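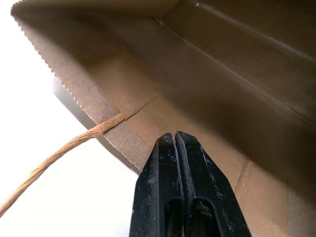
April, morning session, started just after 8

Paper bags again! I've been looking forward to this one all week. The Wandutura shop wants to drop its plastic carriers for good and has asked us which kraft bag will stand up to a proper load of groceries, and we now have two sorts on the shelf to compare: the Bivex (plain brown, twisted paper handles) and the Akl (same sort of size, flat folded handles). Noura Bataineh set up the hanging rail yesterday evening and left me a note about the hooks, so I could get straight on.

**Handles first**

I do love a twisted handle. It's just paper wound round on itself, and you can pull it as hard as you like with both hands and it barely gives. Untwisted one from a spare Bivex to see how it was made - it opens out into a long strip, thin enough to read print through, and it tears with no effort at all once it's flat. Wound up tight it's a different material altogether. Kept the strip, it's taped to the inside back cover.

The weak place is where the handle goes into the bag. On the Bivex the ends are glued between the wall and the folded strip at the mouth, and the glue is doing nearly all the work. Peeled one back slowly over the steam from the kettle and found two stripes of glue on each side, the lower one a bit mean towards the corner. Must check whether that's the whole batch or just my bag.

**Hanging test**

Tins of tomatoes from the store cupboard, added one at a time, a minute between each, bag hanging by both handles. Bivex held everything I had in the box, which came to about 22 lb on the old scales. No creaking, no stretching at the mouth that I could see. I gave it a gentle swing. Then a less gentle one. Still fine!

Akl went earlier, and in an interesting way: the handle didn't snap, it slid. One side crept out of its patch over several minutes and then let go all at once, and I now have a dent in the lino and a dent in a tin. Mat under the rail from now on, please, everyone.

**Damp test**

Stood one of each on a wet tea towel for 50 minutes, then lifted by the handles with half a load in. Expected both to drop through the bottom. The Akl did, very neatly, along the base fold. The Bivex sagged and went dark in patches but came up off the table in one piece, and I walked it to the door and back. I suspect it's the overlap in the base, which is a good bit more generous. Cut one open along the side seam to look, and the base is folded like an envelope with the flaps crossing well past the middle.

Frozen peas would be the real trial. Condensation comes from inside and goes on for ages, and a tea towel doesn't copy that very well. Noura thinks we should do a bag of peas and a milk carton together and leave it for the length of a bus ride. Agreed, doing it tomorrow.

**Small things**

- Zigzag edge at the mouth: nicer on the hands than a straight cut, which gave me a paper cut on the old Traltulico samples. I'd like to know if it also stops tears from starting. Try nicking one of each and pulling.
- Bags refold flat far better if you push the sides in first and then bring the base up. Other way round you get a new crease across the front every time.
- Reuse: the one I've been carrying my lunch in since the first delivery is soft as cloth at the corners and still going. I'm fond of it.
- Bivex carton is marked 1034 on the end flap. Writing it here so we can ask for the same run again.

**To do**

- Frozen peas, both bags
- Peel three more Bivex handles and look at the lower glue stripe
- Weigh the dented tin, put it back in the set or find a replacement
- Ask Noura where the spare mat went

Stopped at half past twelve, hands smelling of cardboard and glue. More kettle work this afternoon if the kitchen's free.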